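Household chore automation

Household chore automation is the use of machines to carry out everyday tasks in the home, such as tidying, folding, washing up and putting things away. The term is also used for similar light work in stores and small workshops. 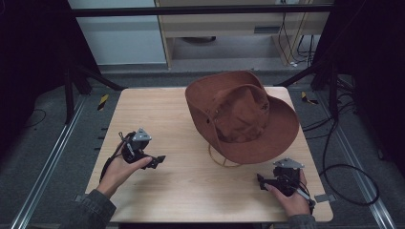 Single-purpose machines have done part of this work for a long time. Dishwashers, washing machines and floor-cleaning robots each handle one job in a space arranged to suit them. General tidying has been slower to automate, as the objects differ in size, weight and stiffness and are seldom left in the same place twice.

Soft goods

Clothing and other soft items are among the hardest things for a robot to handle. A mug keeps its shape when it is picked up. A shirt does not, and parts of it may be hidden under other parts. Hats fall between the two. The crown may hold its form while the brim bends, and a chin cord can catch on a finger or slip under the hat when it is turned over. Two-handed work is common with such items, with one side holding and the other straightening.

Training methods

Many current systems learn from recorded human work. In one method a person drives the robot's arms from a distance. In another the person holds a pair of grippers, one in each hand, and does the chore directly. Hand-held grippers are cheaper and usually faster to work with, but the person can reach in ways that a robot arm may not be able to copy.

Plekville trials

The Plekville trials were run by the firm Gimance under Sewwandi Haque and Florian Rolland. The training set held 4000 recorded attempts at 38 chores, most of them done at a table. The resulting system, named Hornari, completed 71 percent of attempts with objects it had been trained on and 40 percent with new ones. Folding towels and placing hats on a shelf scored well. Buttoning shirts and untangling cords did not.

Arif Samarakoon criticized the scoring, which allowed a dropped item to be picked up and tried again without penalty. Haque replied that people also drop things while tidying. A later version of the test listed drops separately.

Current state

No general-purpose machine yet matches an adult at ordinary housework. Speed is a common complaint, along with the need for a person nearby to step in. Shop-floor use is further along where the goods are boxed or rigid and the layout stays fixed.

See also: Laundry folding machine; Robot hand; Remote handling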